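Keeping a garden through a dry spell
Speaker notes, Stostham garden club talk

Start with the lights up. Ask who lost a plant last summer. Wait for hands, then ask who lost one they had watered every day. Usually a good many hands stay up.

Opening point: most garden plants that die in a dry spell were in trouble before it began. Roots stay where the water is. If the top inch is wet every evening, the roots live in the top inch, and one missed weekend finishes them.

My own plot is in Jaltcombe, on sand over gravel. It drains fast and warms up early. Say this near the start so the people on clay know to adjust what I tell them. Clay holds more but cracks, and once it has cracked the water runs straight down the gaps.

How to water. Slowly, at the base, early in the day. Twice a week for shrubs in their first year, and then let them go longer. Dig a small hole with a trowel an hour afterward and look at how far down the soil is dark. People are surprised at this. I have had a hose running for ten minutes on a dry bed and found dust 2 inches down.

Pass around the trowel with the depth marks on it.

Mulch. Three inches of wood chips or leaf mold, kept back from the stems. Put it on when the ground is already damp, so early spring is best. Mulch on dry soil keeps it dry. Grass clippings are fine in thin layers. Thick layers turn to slime and smell.

If somebody asks about bark and nitrogen: it only matters if you dig it in. Left on top it is no trouble.

Rain barrels. Mine holds 400 liters and fills off the shed roof in one good storm. It empties in under a week if I use it on everything, so I save it for the pots and the blueberries, which don't like our hard tap water. Keep a lid on for mosquitoes. Raise it on blocks or you won't get a can under the tap.

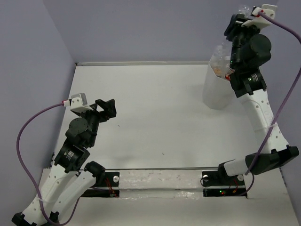 Stostham, 13 February 2022

Notes from here on were added for the second half, after the club asked for more on plants and less on equipment.

What came through last year without help after June: lavender, sedum, yarrow, catmint, sea holly, rosemary against the south wall. The catmint was cut back hard in July and flowered again. What did not come through: astilbe, two hydrangeas, and a birch I should never have planted there.

The rose Samuel gets its own mention. I bought it as a bare root in December and expected to lose it. It dropped half its leaves in August, sat there, and put on new growth once the nights cooled. Do not feed a rose in that state. Leave it alone until it starts moving by itself.

Prinunura is the bean I get asked about every time. It is a climbing bean that a few of us pass around locally. Small pods, not much of a crop, but it keeps setting when the others drop their flowers in the heat. I grew one row and picked 372 pods over the season, and I only know that because I was keeping a tally for the seed swap. I have seed tonight in paper envelopes. One envelope per household, please.

Bees and water. Dry weather cuts nectar as well as growth, so flowers can be open and have very little in them. Put out a shallow dish with stones in it and top it up daily. Leave some clover in the lawn. It stays green longer than the grass does and the bees will use it.

Lawns. Expect this to take longer than planned. Brown grass is mostly dormant grass. Raise the mower, stop feeding, and stay off it as much as you can. It greens up after a couple of decent rains. Anyone seeding bare patches should wait for early fall.

Pots. Bigger is better. A small clay pot in full sun needs water every day and sometimes twice. Group them together, move them into afternoon shade, and stand them in saucers only while you are away. If the compost has shrunk from the sides, sit the whole pot in a bucket until the bubbles stop.

Skip the section on gray water if we are running late. Short version: cooled dish water is all right on ornamentals, and I don't use it on anything I plan to eat.

Leave 30 minutes for questions. Repeat each question into the microphone for the back rows. Seed envelopes and the plant list are on the table by the door.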